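The shape sorter is the toy every parent owns and few remember buying. Ours came from Fernmont one January, and Mesfin Teshome, who designs them there, is unrepentant.

"The heart is the one people write in about," he says. I had written in about the heart.

We use cookies to improve your experience. Manage preferences | Accept all

Teshome spent 24 years on kitchen drawers before he moved to toys -- a promotion, he insists. His blocks are ribbed for small, jammy fingers and come in colours you can find under a sofa at dusk. My daughter ignores the holes altogether and herds the pieces into a crowd, with one always sent to stand apart. I have stopped asking what it did.

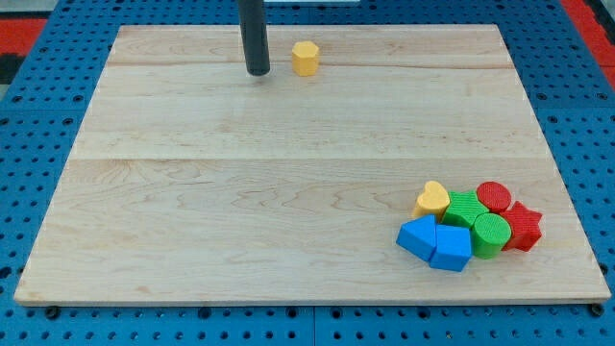 Blues, greens, reds and yellows keep close company; a yellow octagon stands alone on the maple.

She is two. The lid went missing on Wednesday.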